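Dishes tips, part 2 — packing and storing the good set

Notes from doing the cupboard in March. Kitchen too small so everything got sorted on a table in the bedroom. Works fine. Good light by the window, and you can sit on the bed for the boring bits.

**Before you start**

- Cloth on the table first. Any old tablecloth. Bare tabletops are slippery and plates slide.
- Everything out before anything goes in. Yes, all of it.
- Check rims with a fingertip, slowly. Chips hide there. Chipped ones go under plant pots, or out.
- Dry overnight. Damp bowls stacked together smell musty by summer.

**Stacking**

Plates at the bottom, biggest first. Bowls on top. Never a bowl under a plate, I did that once at the old flat on Görtz and lost 2 in one go.

Keep stacks low. If you can't lift it with both hands and still see over it, split it. Larysa Tkachuk goes up to 7 plates and no more, I stop a bit sooner becuase my wrists complain.

Mixed sets are fine together so long as the bases sit flat. White with brown, whatever. Shape matters, color doesn't.

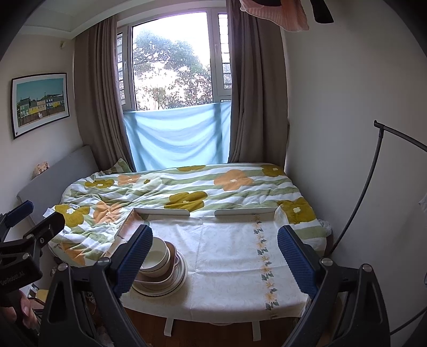
Paper between plates if they're going in a box, nothing between if they're going back on a shelf you use every day. Paper towel ok. Newspaper leaves gray smudges on pale glaze — comes off with baking soda and a wet cloth but it's a chore.

**Boxes**

- Shallow lids and trays are the best thing for small stuff. Saucers, lids, sauce dishes. Don't throw them away when you unpack shoes or shirts.
- Plates go on edge in a moving box, like records. Bowls nested, rim down.
- Fill the gaps. Socks, dish towels, pillowcases. If it rattles it isnt done.
- Write on the side of the box, top is no use once they're piled up.
- 24 pieces per box is my limit, fewer if it's stoneware.

Kusum Ahuja lines hers with old curtains cut in squares. Almost 40 squares from one pair, she's had them years. Must try.

**Back on the shelf**

Everyday bowls at chest height. Serving plates low. Anything you haven't touched since last winter goes up top or gets given away, no dithering.

Rubber shelf liner from Grondura is ok, cut it a little short or the corners curl.

**Tablecloth after**

Shake it outside. Cool wash, printed cottons fade otherwise. Glaze dust and crumbs get in the folds, so shake it twice.

Next time: glasses, and the drawer with all the lids.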